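Tagesklinik für Schlafmedizin erweitert Beratungsangebot zur häuslichen Schlafhygiene

Drotura – Die Stadt Drotura und die Klinikgesellschaft Osodano haben am Sonntag die Erweiterung des gemeinsamen Beratungsangebots zum gesunden Schlaf bekannt gegeben. Ab Dezember können sich Einwohnerinnen und Einwohner in der Tagesklinik im Stadtteil Plullell ohne Überweisung zu Fragen der Schlafumgebung, der Bettausstattung und der Pflege von Bettwäsche und Handtüchern informieren. Das Angebot ist kostenfrei und richtet sich vor allem an Familien, Schichtarbeitende und pflegende Angehörige.

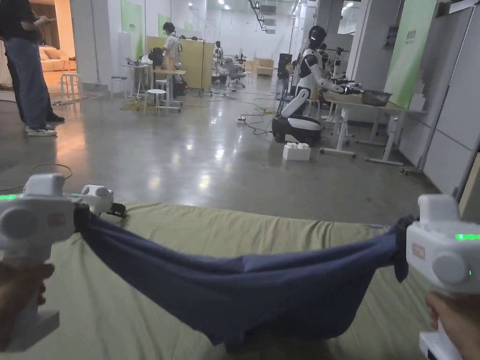 Foto: Osodano / Pressestelle

Bisher war die Beratung auf Patientinnen und Patienten beschränkt, die sich bereits in schlafmedizinischer Behandlung befanden. Nach Angaben der Klinikgesellschaft überstieg die Nachfrage zuletzt das verfügbare Angebot deutlich. Die Wartezeit auf ein Erstgespräch betrug im Herbst 19 Tage. Mit der nun beschlossenen Erweiterung werden zwei zusätzliche Stellen in der Beratung geschaffen, die zunächst für zwei Jahre aus Mitteln des städtischen Gesundheitsfonds finanziert werden.

»Viele Anliegen, mit denen Menschen zu uns kommen, lassen sich in einem ausführlichen Gespräch klären, bevor eine ärztliche Untersuchung notwendig wird«, erklärte der Leiter der Tagesklinik, Olanrewaju Bassey. Häufig gehe es um die Raumtemperatur, um zu warme oder zu schwere Decken, um Lichtquellen im Schlafzimmer oder um unregelmäßige Zubettgehzeiten. Eine Behandlung ersetze die Beratung nicht. Wer über längere Zeit unter Schlafstörungen leide oder tagsüber unter starker Müdigkeit, solle sich weiterhin zuerst an die hausärztliche Praxis wenden.

Inhaltlich gliedert sich das Programm in Einzelgespräche und offene Gruppentermine. Für die Einzelgespräche ist jeweils eine halbe Stunde vorgesehen, eine Anmeldung ist telefonisch oder am Empfang der Tagesklinik möglich. Die Gruppentermine finden in den Abendstunden statt und beginnen um 18.30 Uhr. Bis zum Frühjahr sind insgesamt 13 Abende geplant, deren Themen im Aushang der Klinik und im städtischen Mitteilungsblatt veröffentlicht werden. Den Anfang macht ein Abend zur Auswahl der Matratze, bei dem unter anderem Härtegrade, Bezugsstoffe und die Belüftung des Bettgestells behandelt werden.

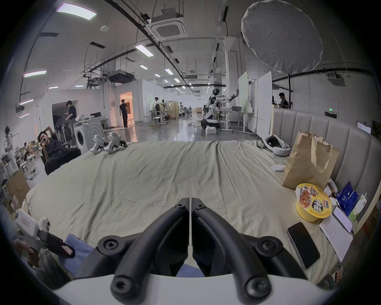 Ein weiterer Schwerpunkt liegt auf der Wäschepflege im Privathaushalt. Die Beratungsstelle empfiehlt, Bettwäsche in der Regel alle ein bis zwei Wochen zu wechseln, bei starkem Schwitzen oder während einer Erkältung entsprechend häufiger. Bei einer Allergie gegen Hausstaubmilben sollten Bezüge bei 60 Grad gewaschen werden, sofern das Pflegeetikett dies zulässt. Die Betten sollten nach dem Aufstehen zunächst aufgeschlagen bleiben, damit die über Nacht aufgenommene Feuchtigkeit entweichen kann. Tagesdecken sind nach Auskunft der Klinik unbedenklich, sollten aber erst nach dem Lüften aufgelegt werden.

Auch für pflegende Angehörige wird es eigene Termine geben. Dort soll gezeigt werden, wie sich ein Laken wechseln lässt, wenn die pflegebedürftige Person das Bett nicht verlassen kann, und wie Druckstellen durch Falten im Bezug vermieden werden. Die Leitung dieser Abende übernimmt Fachpersonal der Klinikgesellschaft. Für die Dauer der Veranstaltung kann auf Antrag eine Betreuung zu Hause vermittelt werden, der Antrag ist spätestens eine Woche vor dem Termin bei der Stadtverwaltung einzureichen. 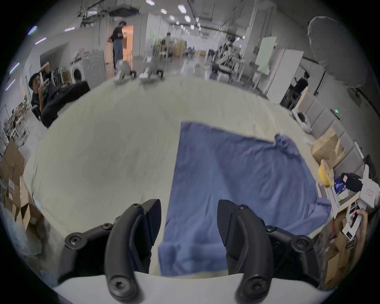
Handtücher sollten nach Gebrauch vollständig trocknen und möglichst ausgebreitet aufgehängt werden. Auf Weichspüler kann bei Frottierware nach Einschätzung der Beratungsstelle verzichtet werden, da er die Saugfähigkeit des Gewebes verringert. In Haushalten, in denen eine Person an einem Magen-Darm-Infekt erkrankt ist, sind getrennte Handtücher zu verwenden und diese täglich zu wechseln. Ein Merkblatt mit diesen und weiteren Hinweisen liegt in den Bürgerbüros aus und soll im Laufe des Winters in mehreren Sprachen erscheinen.

Die Stadtverwaltung wertet die Erweiterung als Teil ihrer Bemühungen um eine bessere Gesundheitsvorsorge in den Außenbezirken. Plullell verfügt bislang nur über wenige Facharztpraxen, viele Wege führen in die Innenstadt. Die Tagesklinik ist mit der Buslinie in Richtung Yagi zu erreichen, die Haltestelle befindet sich unmittelbar vor dem Gebäude. Der Eingang ist stufenlos zugänglich – Parkplätze stehen dagegen nur in begrenzter Zahl zur Verfügung.
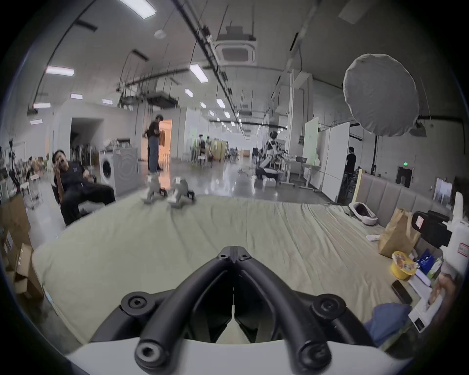

Über eine Fortführung nach Ablauf der Förderung entscheidet der Stadtrat auf Grundlage eines Zwischenberichts. Darin sollen die Zahl der Gespräche, die Herkunft der Ratsuchenden nach Stadtteilen und die Ergebnisse einer freiwilligen Befragung dargestellt werden. Personenbezogene Daten werden nach Angaben der Klinikgesellschaft nicht an die Stadt übermittelt.

Anmeldungen für die Einzelgespräche nimmt die Tagesklinik ab sofort entgegen. Für die offenen Gruppentermine ist keine Anmeldung erforderlich, die Plätze werden in der Reihenfolge des Eintreffens vergeben.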